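Teleop demos for putting a CPU in a socket: my episodes are all over the place, what am I doing wrong?

Asked by Ivana Garrido
Tags: teleoperation, demonstrations, wrist camera, assembly

Hi all! I'm trying to teach an arm to pick up a desktop processor and set it in the socket of an old tower. I drive the arm by remote control from a Durnus handheld, watching the wrist camera on a monitor, and every run gets saved as one episode. The plan was 200 good ones by the end of September. I have 177 saved and I'd say half of them make me wince when I play them back.

The pick part is fine, I can do that half asleep. The trouble starts over the board. I lose my sense of which way is square (the camera is at a steep slant to everything), the light bounces off the heat spreader, and I end up wiggling around for ages before I commit. Sometimes I back out and go in again, and I never know whether to keep those. I also switched between two cases partway through, which felt clever at the time.

Some views from the wrist, the processor between the fingers first and then the boards:

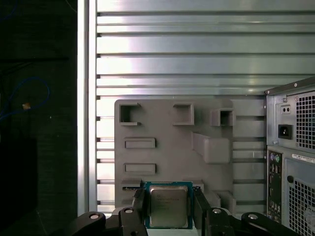
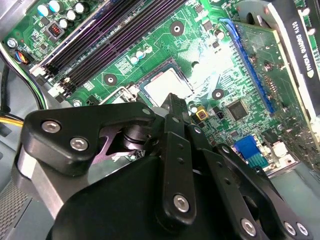
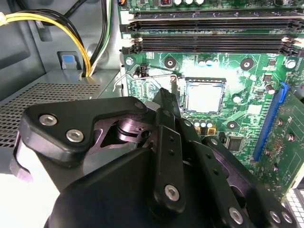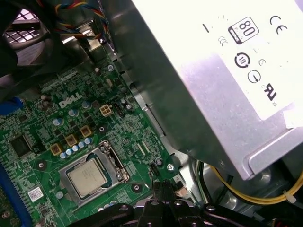
My first training run used 20 episodes just to see, and the arm copied my dithering perfectly. It hovers, creeps left, creeps right, hovers some more. Bit embarrassing to watch your own nerves played back at you! So do I throw the shaky ones out and start over, or will more data smooth it out? And would moving the lamp help? I'd love to hear from anyone who has done small parts like this.

3 answers

Bautista Benítez
Accepted

I went through exactly this with memory sticks last year, so you have my sympathy. Don't throw out all 177. Sit down with a coffee and sort them into clean, slow and bad. Clean ones stay. Slow ones where you stop dead and think can often be saved by trimming the pauses, as long as your trimming keeps the video and the joint readings lined up (check this on one episode before you do the lot, please, I lost a whole Wednesday to it).

Back out and retry is worth keeping if the second go is deliberate. You want the arm to have seen how to recover. What you don't want is the nervous wandering in between, where the same view leads to a move left in one episode and a move right in the next.

For the driving itself, pick one approach and stick to it. I go to a spot well over the socket, turn the part until its edge lines up with the edge of the socket, and only after that do I come down. Turning and lowering at the same time is where my hands used to get lost. Turn your handheld's speed scaling way down for the last stretch too, if it has that setting. And practice with the recording off! I do a handful of throwaway runs every session before I save anything.

Lamp: yes, move it off to one side and put some baking paper over it. Lock the camera exposure if you can. Keep the two cases, but label which is which and get one working before you mix them.

Oh, and check the little corner marker on the processor against the one on the socket every single time. If those pins get bent you're done for the day.

prillard_fan998

just get more data. i had the same thing with the Prillard arm and it went away when i recorded more

Carrasco workshop account

Mostly agree with Bautista, though I'd be stricter about the slow ones. We trimmed pauses on a connector task and the result moved in odd little jumps, so we ended up recording those again. It took an afternoon and was less bother than the editing had been.

One thing I'd add is a second view. If you only drive from the wrist picture you can't judge height very well, and I suspect that's where a lot of your hovering comes from. We put a cheap fixed camera low at the side of the case and the operators sped up right away. You can record that view as well or just use it for driving, but if you only use it for driving, remember the arm won't have it when it's on its own.

Comment from Ivana Garrido: Thank you both! Sorted the first batch last night and the clean pile is bigger than I feared. I do turn and lower at the same time, every time, I never noticed. Is Fekton any good for the trimming or should I just write a script?

Comment from Bautista Benítez: Never tried Fekton, sorry. My script is ugly but you're welcome to it, send me a message.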